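Ornlow Folding Notes
README, please read before you use the folder

Hi, and thanks for stopping by! Ornlow is my pile of notes and pictures on folding clothes, mostly soft tops that won't hold a crease. I started it in June when I got tired of refolding the same shelf every evening, and it grew from there. If you only want the steps, skip down to "The fold I use." If you want the opinions too, keep reading.

What's in the folder

- notes/ has the write-ups, one text file per garment type
- pictures/ has garments partway through a fold
- words.txt is my list of terms (I say "body" for the big middle part, and "flap" for anything that crosses over it)
- old/ is stuff I haven't had the heart to delete

The notes files are short. I keep each one under 2000 characters so it prints on a single page, and yes, I do print them and tape them up.

The surface

Put something plain down first. I like a big sheet of white paper on the table, bigger than the garment if you can manage it. A pale yellow top on a marbled tabletop is harder to read than you'd think, and on paper you can find the edges of the cloth much faster. Paper also slides a little, so you can turn the whole job without picking the garment up (I love this trick and use it way too much). 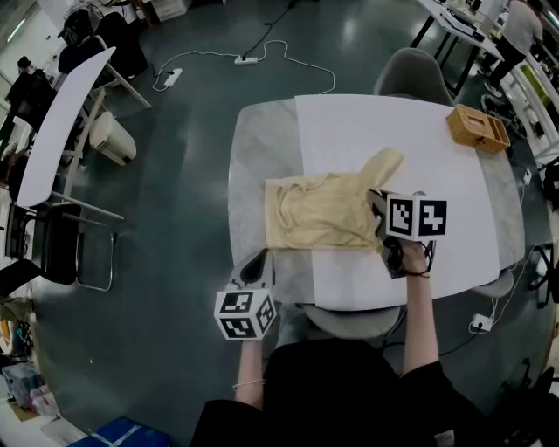
Rocío Iglesias: I tried the paper and it kept sliding away from me every time I pulled a sleeve straight. A bath towel worked better on my table. Could you add that as an option?

Added, thanks Rocío! It's in notes/surface.txt now. A towel grips more, so smooth with a flat palm and don't drag. I still go with paper for thin knits, but for sweatshirts I think she's right.

The fold I use

1. Lay the garment face down and find both shoulders.
2. Smooth from the middle out to the sides.
3. Bring one side in, sleeve and all, then lay the sleeve back down along the body.
4. Same on the other side.
5. Fold up from the hem, 2 times for a drawer or 3 for a small basket.

Step 2 is where I used to cheat. If one side is bunched, lift that part clear of the table, let it hang a second, and set it down again. Pushing at a wrinkle just moves it next door!

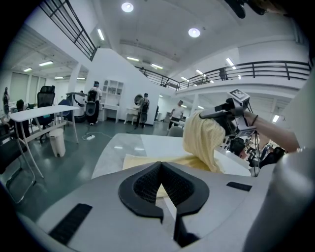 Pale yellow cloth, part flat on the table and part lifted.

Sizes

My shelf boards are 14 inches deep, so every finished size in the notes is meant to fit that. If yours are shallower, make the side folds narrower and leave the hem folds alone. Overhead lights matter more than I expected, too. With strong light straight above, shallow creases pretty much vanish, and
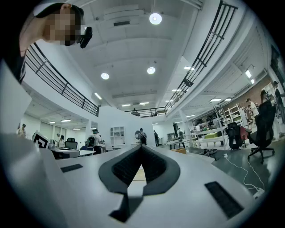
then you find them the next morning when you put the thing on. Run your hand over the cloth before the last fold and you'll catch most of them.

Known gaps

Nothing on hoods yet. Fitted sheets are never going to happen, please stop asking. Abilio Cifuentes sent a nice method for button shirts and I still have to type it up.

Use and changes

Copy whatever you like, and keep the name Ornlow on it if you pass it along. Send fixes as plain text, one garment per file.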